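Sornerham Lab Handbook
April, by Rania Haddad

4. Safe set-up of the arm for tabletop work

This section is for every person who prepares the arm before a session with household objects. Please read section 3 (power and emergency stop) first. The steps are written for the Sabbagh table cell, but the Grevby cell follows the same order, only the stop button is on the other side.

4.1 Before power

1. Check that the emergency stop is pressed in. Do not trust the lamp, push it with your hand.

2. Look at the floor line. Bags and chairs must stay outside of it.

3. Follow each cable with your eyes from the base to the wrist. A cable must be long enough for the full turn of the wrist, but it must not be so long that it can catch a handle or a spout.

4. Check the tape on the forearm. Tape is allowed for holding cables on a straight link. It is not allowed across a joint. If an end of the tape has lifted, take all of it off and put new tape.

5. Pull lightly on the camera mount. If it moves, tighten it now. A mount that moves during a session makes the calibration wrong, and then all of the recordings from that session must be marked.

Caution: Never reach under the arm to free a cable when the power is on, also not when the arm is "only holding". Press the stop, wait until the brakes have closed, and then reach.

4.2 Preparing the table

6. Wipe the table and let it dry. Small crumbs are not dangerous, but they can get under a saucer and make it rock, and they are confusing in the recordings.

7. Put out only the objects which are on the task sheet. For the tea set task these are cups, saucers and the teapot. Glass and real porcelain are not permitted in this cell.

8. Turn the handles as the task sheet shows. When the sheet says nothing, turn them away from the gripper. 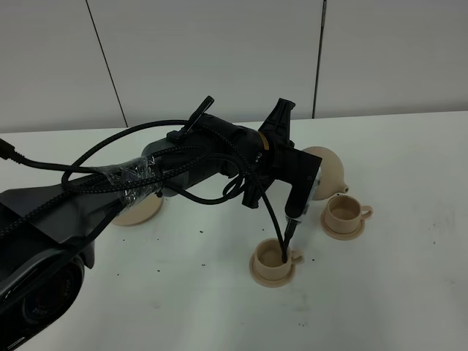 9. Set the speed limit to 11 percent for the first run of the day. You may go higher after two clean runs, and the operator decides this, not the person at the keyboard.

10. Set the lowest allowed height of the fingers. We use 2 mm above the inside bottom of the cup. Measure it with the gauge block. Guessing by eye is the most common mistake of new people, me included in my first month.

Note: The height limit belongs to the object and not to the table. If you change the cup, you must set it again. A limit which was right for a flat dish will not protect a cup on a saucer.

4.3 During the run

11. One person holds the stop button and does nothing else. This person does not answer the phone and does not write notes.

12. Say "moving" loud before each start. The others answer before you press.

13. If a cable goes inside an object or hooks on it, stop the run. Do not try to drive the arm out of it. Press the stop, free the cable by hand, and write the event in the log with the time of day.

14. If an object tips over, leave it lying until the arm is at home position - this is difficult for tidy people, but please do it.

Caution: The fingers are narrow and they can pinch even at low speed. Keep your hands off the table while the lamp is green.

4.4 After the session

15. Send the arm to home position, press the stop, and switch off at the wall.

16. Count 100 cycles on the finger sheet as one line. After 11 lines the finger pads are changed, also if they still look good. Spare pads are in the Flinis drawer.

17. Sign the log. If you marked any recording, write the reason in full words so that a person who was not in the room can understand it.

Questions about this section can go to me or to the cell operator on duty.

Related sections
Section 3: Power and emergency stop
Section 5: Calibrating the wrist camera
Section 6: Cable care and replacement
Section 9: How to write a useful log entry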